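Zenus Hand Gripper - Setup Guide
Section 6: Soft goods (clothing, bedding, towels)
Revised 2023-04-09, R. Damgaard

Read section 2 first if the pads aren't on yet. This part assumes fingers mounted, pads on, battery charged, recorder paired.

Before you start

Puffy stuff is the hard case. Jackets, comforters, anything with fill. Pads close on air and loft first, fabric second, so the grip feels solid before it is. Practice on a T-shirt for a few minutes, then move up.

You need:
Gripper with blue ribbed pads (the smooth ones slip on nylon)
Hex key from the kit
One garment, zipper closed or open, your choice, but write down which
A flat surface big enough for the whole garment. Bed is fine. Floor is fine.

6.1 Check the fingers

1. Power off. Squeeze the handle all the way, let go. Both fingers should move together. If one lags, go to 6.5.
2. Wiggle each finger side to side. A little flex is normal, they're meant to bend. Clicking is not normal.
3. Check the linkage screws. Snug, not tight. Over-tightened screws make the handle stiff and your hand will quit before the battery does.
4. Wipe the pads with a damp cloth. Let dry. No alcohol, it hardens the rubber.

CAUTION: Keep your other hand out from between the pads. They pinch. Rings off.

6.2 Lay out the garment

1. Spread it flat, front up. Hood out from under the collar if there is one.
2. Sleeves can go anywhere as long as they aren't trapped under the body.
3. Leave the creases. Don't smooth everything out, real laundry isn't smooth and the recordings are better for it.
4. Clear phones, keys, cups etc. out of reach of the hem.

Note: Patterned blankets are OK. Older firmware lost tracking on plain white sheets, so a print is a help if anything. Fixed in the August update but not everybody has it.

6.3 First grip

1. Power on. Wait for the tone. No tone = not recording, start over.
2. Hold the gripper low, fingers pointing away from you, pads open.
3. Come in at the hem. Not the middle of a panel, you'll get nothing but fluff.
4. One pad under, one pad over. Slide in untill the edge of the fabric is well inside the pads.
5. Squeeze slow. Stop when the fabric stops moving between the pads. You don't need full force.
6. Lift the hem a few inches and hold for a count of 2.
7. Look at it. Fabric creeping out? Lower it, open, regrip deeper.

CAUTION: Do not grip on the zipper. Metal teeth cut the ribs on the pads and pads are not covered by warranty. Stay a hand's width off it.

6.4 Fold pass

1. From the hem grip, lift and walk it up toward the collar in one move. No stopping halfway to fix a sleeve.
2. Lower untill it touches. Then open. Opening early drops the fold and it slides back down.
3. Back off straight, the way you came in. Sideways will drag the top layer.
4. Pat it down with the pads closed.
5. Hood last. Fold it down over the body.
6. Press the side button once to end the take.

Do 26 takes per garment. Shake it out and lay it down a different way each time, other angle, other end of the bed. Same layout over and over is a waste of everyones time.

Note: Glossy fabric throws glare when there's a window nearby. Pull the curtain or turn the garment a little. Don't use a lamp straight overhead.

6.5 If it isn't working

Fingers don't close evenly: loosen both inner screws a quarter turn, squeeze, retighten with the handle held shut.

Fabric slips every time: pads dirty, or wrong pads. Clean first. Worn ribs, replace as a pair.

Handle sticks half closed: lint in the linkage. Compressed air, or a dry toothbrush. Fleece blankets shed a lot, check after every session on one.

Error 137: recorder lost sight of the fingers. Usually a sleeve over the lens, yours or the jacket's. Push your cuff up, power cycle, redo the take. If it comes back with nothing in the way, the mount has shifted, see section 2.

Three beeps: storage full. Offload before you delete anything!

6.6 When you're done

1. Power off.
2. Wipe pads, store open. Stored shut they take a set.
3. Takes upload over Wi-Fi once it's on the charger. Leave it on overnight.
4. Fill in the garment card: type, fabric, zipper open/closed, who was on the handle.

Spare pads and fingers ship from Elomthorpe. Orders to Oranuch Nilsuwan, put the serial number in the subject line or it sits. Questions on the fold pass go to I-seul Ahn.

Hem grip, jacket laid out, before the fold pass: 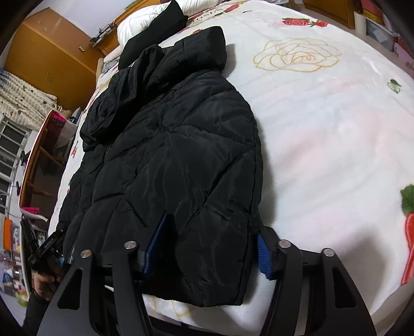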